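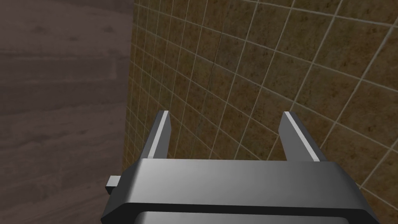

4. Comparing grippers in the sim rooms

Applies to the Vanero sim build, August update. Do section 3 first (controller mapping). If the arms drift on load, go back, don't start here.

What you need
- the two-arm robot file from the Sibiya folder
- kitchen and bedroom rooms, both from the Kulholm set
- a log sheet, blank one is in the Zosalstead share
- nearly 400 MB free for the recordings

4.1 Wrist view check

1. Load the robot. Open a wrist view before anything else.
2. Open the jaws all the way. Both light contact strips should be in view, facing each other, gap clear.
3. Straight lines bend in this view. Grout looks curved. Normal, wide lens setting. Don't try to fix it in the room file.
4. Close, open, close. Left then right. Same controller button both sides, if not see section 3.

NOTE: one strip missing from view = wrist camera rotated. Reset the camera mount, reload. Don't bend the finger angles to make up for it, Yamila Cisternas spent a whole Thursday undoing that.

4.2 Kitchen run

1. Load the kitchen. Switch to the body view, both arms up.
2. Left gripper stays open, fingers up. Park it short of the far end of the counter.
3. Bring the right gripper in low, toward the bottom corner of the blue cabinet door. Slow.
4. Stop before contact. Write down the joint values.
5. Run the door move 5 times per gripper setting. Reset the room between runs, not just the arm. 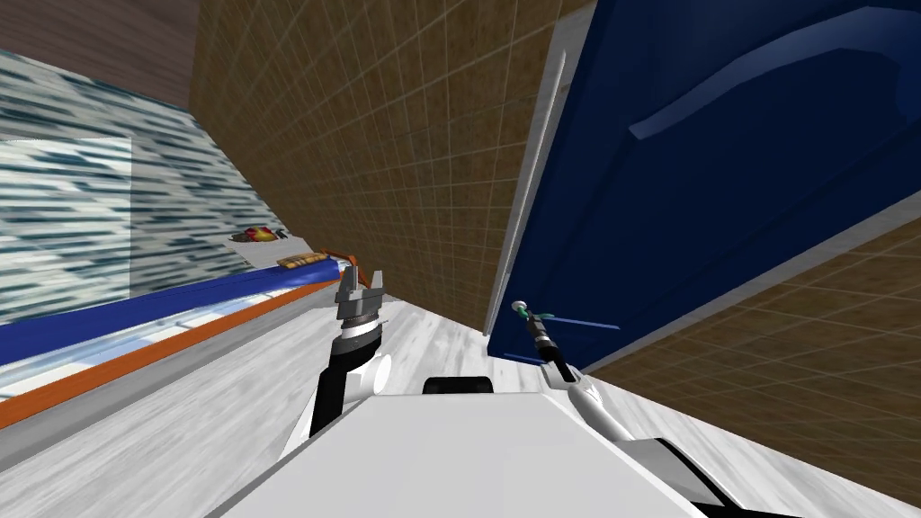 Fig. 4-2. Kitchen, body view. Right gripper at the lower edge of the open door, left gripper open by the counter.

CAUTION: watch the left elbow near the counter front. The sim lets the arm clip into it and then kicks it back out hard. That run is no good, mark it void and redo.

NOTE: objects on the counter are not part of this test. Leave them, dont move them to get a better veiw.

4.3 Bedroom run

1. Save the kitchen log. Close the room fully, then load the bedroom.
2. Left arm up, gripper in front of the foot of the bed. It has no job here, keep it still.
3. Right arm out low to the lever on the blue door. Approach from below.
4. Close on the lever with the default force. If the fingers slide, go up one step only and write it down.
5. Hold for a count of 3, then release. Back the wrist off before you move the shoulder.
6. Same number of runs as the kitchen.

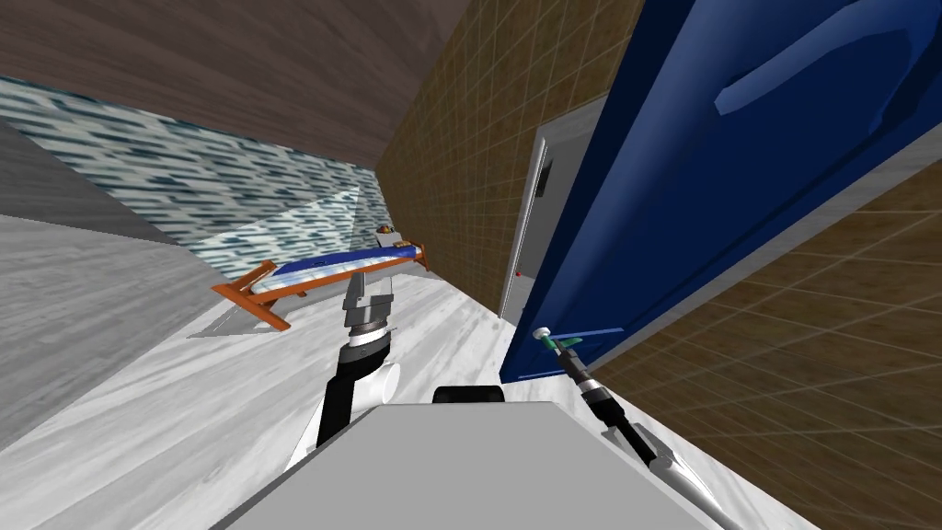

Fig. 4-3. Bedroom, body view. Right gripper at the door lever, left gripper by the foot of the bed.

CAUTION: do not drive the right arm past the door edge with the jaws closed. Arm gets stuck between door and wall and the controller goes on pushing. Use stop, not pause.

4.4 Filling in the log

- One line per run. Room, gripper setting, force step, result.
- Result is held, slipped or void. Nothing else please, the import script rejects it.
- Comments go in the last colum.
- Changed the camera angle halfway? New sheet.

Finished sheets go to Zodwa Pillay, same folder as the blank. Void runs too. Camera offsets are in section 5.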